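The Kadau Museum of Everyday Things
Learning pages for ages 8 to 11

The story of the cup

Most people use a cup several times a day without thinking about it. The cup is one of the oldest tools in the home, and people in every part of the world have made one of some kind.

Before there were cups

The first drinking vessel was a pair of hands. Hands leak, however, and they cannot be put down while they are full. People therefore looked for objects with a hollow shape. Shells, gourds, coconut halves and animal horns were all used for drinking, and some of them still are.

Clay made a great difference. Wet clay can be pressed into almost any shape, and when it is heated in a fire it becomes hard and keeps that shape. At first potters built their pots by hand, often by coiling long rolls of clay on top of one another. Later came the potter's wheel, which spins the clay while the potter shapes it.

The Romans drank from glass as well as clay. A Roman cup that is nearly 2,000 years old may look very much like one in your own kitchen.

Why are so many cups round?

A round cup has no corners. This makes it easy to wash, comfortable to hold and simple to shape on a wheel. You can also drink from any side of it. A wide opening makes a cup easy to fill, but a hot drink will cool more quickly because more of its surface touches the air.

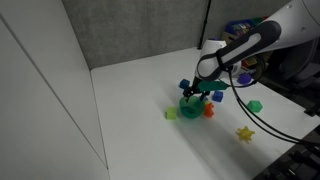

A round, teal-green cup with a wide open top.

Handles came and went. In China, tea was usually drunk from small bowls with no handle at all. When tea became popular in Europe, the first teacups were made in the same way. Handles were added later, and they kept fingers away from the hot sides.

Words to know

Gourd: a fruit with a hard skin that can be dried and hollowed out.
Kiln: a very hot oven used for baking clay.
Glaze: a thin, glassy coating that stops water soaking into a pot.

Something to try

Find 2 cups of different shapes at home. Ask an adult to help you pour the same amount of warm water into each. Wait ten minutes, then test each one with a clean finger. Which is cooler?

Text by Annapurna Shetty. Checked by Dinesh Amin, Schools Department.
Page last reviewed 21 September 2024.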